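Keeping a Two-Armed Cell in Working Order

The manipulation cell at Skiron occupies less floor space than a parking spot. It has two arms, a gray counter with white walls behind it, and a cabinet of spare parts that the maintenance staff regard as the most important furniture in the building. The company builds handling systems for commercial kitchens, and the cell is where its grippers are worn down, examined and rebuilt before any design goes to a customer.

Work on the cell follows a written schedule, revised in January after a long run of failures in the finger pads. The old pads were molded rubber. They held well on cardboard and dry plastic but lost their grip once a film of soap reached them, and a kitchen machine meets soap every day. The replacements have a soft black covering over a padded core. A set is changed after 67 hours of operation, or earlier if a technician finds a fold that does not flatten when pressed with the thumb.

Changing a set takes 14 minutes. The arm is parked, power to the wrist is locked out, and the old coverings are peeled back from the tip. The fingers are then wiped down and checked for play at the joint. New coverings go on from the base upward. Technicians are asked to leave a little slack, as a covering stretched tight tends to split at the tip within the first shift.

The camera at the wrist receives its own attention. It sits close to the fingers and collects whatever they collect, so its lens is cleaned at every pad change and its alignment checked against a printed card. An error too small to notice on a large carton can put a finger on the wrong side of a bottle neck.

Household goods are used for the check that follows. Earlier versions of the procedure relied on machined test blocks, which gave tidy results and predicted very little. Containers with rounded shoulders, pumps and paper labels proved a better guide to the state of the pads, and the shelf beside the cell now holds 17 of them.

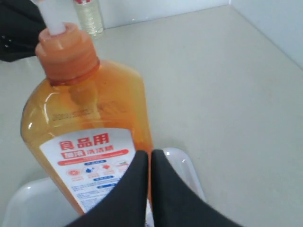 A pump bottle of dishwashing liquid, tilted over a white tray, with the padded fingers at its lower body.

Bottles of this type are awkward for any gripper. The weight shifts as the liquid moves, the shoulders offer no flat face, and the pump makes a poor handle. The check calls for the bottle to be tipped and set upright 5 times at reduced speed. Slippage is read from the motor current and entered in the log, together with the technician's own remarks, which are often the more useful record.

The sleeves on the arms are the other recurring expense. They are made to order by Satent, a textile workshop that had previously supplied covers for packaging lines, and they keep splashes away from the joints and cabling. Loose cloth gathers at the elbow when an arm folds, and the first sleeves wore through at that point. The present pattern has an extra panel there and a seam moved to the outer side. Sleeves are laundered in pairs, so that both arms carry the same amount of wear.

Calibration is carried out under a service agreement with Ortuño, whose engineers visit twice a year. Between visits, staff may adjust the grip force but not the position of the arm bases. That rule was adopted after a well-meant correction to one base left the two arms disagreeing about the height of the counter. Finding the cause took most of a week.

Skiron is now preparing a second cell at its Flirkach site, using the same schedule and the same stock of parts. The counter has been installed and the arms are on order. The parts cabinet was delivered first.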